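Actualités > Communiqués de presse > Vie des laboratoires

COMMUNIQUÉ DE PRESSE

Boîtes de pointes entamées : Kurkari étend à 29 laboratoires sa campagne de regroupement et de reprise des portoirs vides

Il y a, dans presque tous les laboratoires que nous avons le plaisir de fréquenter, une étagère un peu embarrassante où s'accumulent les boîtes de pointes de pipette commencées. Il reste une rangée dans l'une, quelques pointes éparpillées dans l'autre, un couvercle qui a perdu sa boîte, une boîte qui a perdu son couvercle, et tout le monde préfère en ouvrir une neuve quand le temps presse. C'est à cette étagère que Kurkari consacre depuis le printemps une campagne baptisée Selent, et nous sommes très heureux d'annoncer qu'elle accueillera dès octobre 29 laboratoires d'enseignement et de recherche, après une première saison menée avec la maison Schouten, notre partenaire de toujours pour la distribution et la reprise.

Le principe tient en peu de mots, même si nous aimons beaucoup en parler. On rassemble les boîtes entamées d'un même format, on complète l'une avec le contenu de l'autre, on referme celle qui est pleine, on met de côté celle qui est vide avec son couvercle, et Schouten repasse chercher les portoirs vidés pour les remettre en circulation auprès d'établissements qui achètent leurs pointes en sachet. Les laboratoires participants reçoivent un bac de collecte, un jeu d'étiquettes et une fiche d'une page à glisser près de la paillasse (nous avons tenu à ce qu'elle reste d'une page, malgré quelques tentations).

Pendant la première saison, 660 portoirs vides ont ainsi été repris, triés et redistribués. Nous n'attendions pas un tel élan, et nous remercions chaleureusement les équipes techniques qui ont pris sur leurs fins d'après-midi pour ouvrir des placards que personne n'avait vraiment envie d'ouvrir !

« Au départ, je pensais récupérer trois cartons et quelques sourires polis, raconte Inês Esteves, responsable de la campagne chez Kurkari. Dès la première visite, on nous a sorti des boîtes de dessous l'évier, de derrière la centrifugeuse, d'un tiroir marqué "divers". Les gens savaient très bien qu'elles étaient là. Il leur manquait un moment prévu pour s'en occuper, et quelqu'un qui vienne chercher ce qui restait. »

Un geste simple, qui mérite une surface dégagée

La fiche Selent recommande de travailler sur un fond uni et de couleur franche. Un tissu vert convient très bien : les portoirs blancs s'y détachent, et une pointe tombée à côté se repère tout de suite, y compris lorsqu'elle est transparente. On pose côte à côte les boîtes à regrouper, la source et celle que l'on complète. Lorsque le couvercle est à charnière, on le laisse ouvert vers l'arrière ; lorsqu'il est amovible, on le dépose à plat, à droite ou à gauche selon les habitudes de chacun, assez près pour pouvoir refermer sans se lever.

Les pointes restantes sont transférées rangée par rangée. L'usage de beaucoup de nos partenaires est de commencer par le bord le plus proche de la charnière, mais nous avons rencontré des défenseurs passionnés de l'ordre inverse et nous ne trancherons pas ici. Ce qui compte, c'est que la boîte d'arrivée ne présente plus de trous au milieu, afin que la pipette multicanaux puisse y prélever une rangée complète. 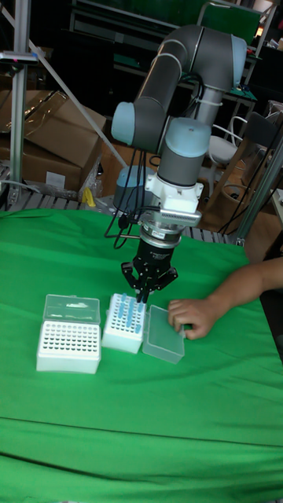
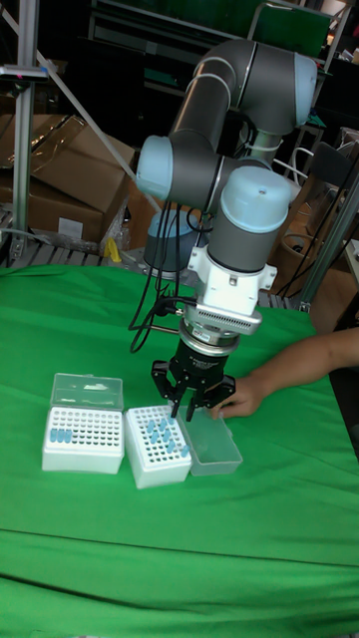
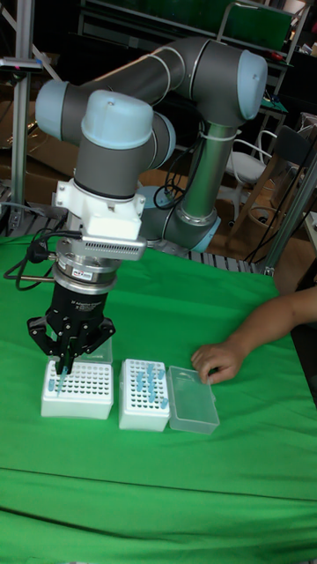
Portoirs blancs à grille et couvercle transparent relevé, sur tissu vert.

Ce qui est regroupé, et ce qui ne l'est pas

La campagne concerne les pointes non stériles, propres, jamais utilisées, et les portoirs rigides qui les contiennent. Les boîtes stériles déjà ouvertes peuvent être regroupées pour des usages courants, à condition de porter l'étiquette « non stérile » fournie avec le bac. Les pointes utilisées, quelles qu'elles soient, restent dans la filière de déchets de l'établissement, et nous demandons avec insistance qu'aucune ne se glisse dans les portoirs rendus.

Deux formats sont acceptés pour cette nouvelle saison, 200 microlitres et 1 000 microlitres. Le format 10 microlitres, qui nous a été réclamé plus d'une fois, suivra lorsque le tri chez Schouten sera prêt à le recevoir. Les couvercles sont repris aussi, attachés ou séparés. Un couvercle fendu ne se remet pas en service, mais il peut rejoindre le bac : il sera orienté vers le recyclage avec les portoirs abîmés.

Pour Karlijn Vandenberghe, coordinatrice des reprises chez Schouten, c'est d'ailleurs la question des couvercles qui a le plus occupé les équipes. « Un portoir sans couvercle prend la poussière et finit par être jeté, alors qu'il est en parfait état. Nous avons donc commencé à garder tous les couvercles orphelins, par modèle, et nous arrivons maintenant à en marier un bon nombre. Cela demande de la patience et beaucoup de rayonnages. J'ai une collègue qui reconnaît la forme d'une charnière à deux mètres, et je ne sais pas comment nous ferions sans elle. »

Un nouveau point de reprise à Alldale

L'arrivée de nouveaux laboratoires nous amène à ouvrir un second lieu de dépôt, dans le bâtiment d'Alldale, où se trouve déjà notre magasin de verrerie. Les équipes qui le souhaitent pourront y apporter leurs bacs directement, le matin de 9 heures à midi, et repartir avec un bac vide. Les autres continueront de bénéficier de la tournée de Schouten, qui passe une fois par mois. Il suffit de prévenir lorsque le bac est aux trois quarts plein.

Nous profitons de ce communiqué pour répondre à une question qui revient souvent au téléphone : non, il n'est pas nécessaire d'être client de Kurkari pour participer. Les portoirs d'autres fabricants sont acceptés pourvu qu'ils soient rigides, propres et complets. La participation est gratuite pour les établissements d'enseignement. Pour les laboratoires privés, une contribution au transport est demandée, dont le montant est indiqué dans le dossier d'inscription.

« Ce que j'aime dans cette histoire, ajoute Inês Esteves, c'est qu'elle remet un peu de calme dans les placards. On ouvre une porte, on voit des boîtes pleines, on sait ce qu'il faut commander. Une enseignante m'a écrit que ses étudiants faisaient désormais le regroupement à la fin des travaux pratiques, en bavardant, et que c'était devenu un moment assez agréable de la semaine. »

Comment s'inscrire

Les inscriptions pour la saison suivante sont ouvertes à tous les laboratoires. Le dossier comprend un formulaire, la fiche d'une page et le calendrier des tournées. Il peut être demandé au service campagne de Kurkari, par courrier ou au comptoir d'Alldale. Des affichettes sont disponibles en français, en néerlandais et en portugais. Les journalistes qui souhaitent assister à une séance de regroupement sont les bienvenus et peuvent s'adresser à Inês Esteves ; pour toute question sur le tri et la redistribution, Karlijn Vandenberghe répondra volontiers.

À propos de Kurkari

Kurkari fournit du petit matériel de laboratoire aux établissements d'enseignement et de recherche : portoirs, verrerie, consommables et mobilier de rangement.

Communiqués récents

Verrerie dépareillée : le magasin d'Alldale ouvre ses réserves
Schouten et Kurkari renouvellent leur accord de distribution
Campagne Selent : la fiche d'une page est disponible
Étiqueter ses flacons sans y passer l'après-midi
Horaires d'automne du comptoir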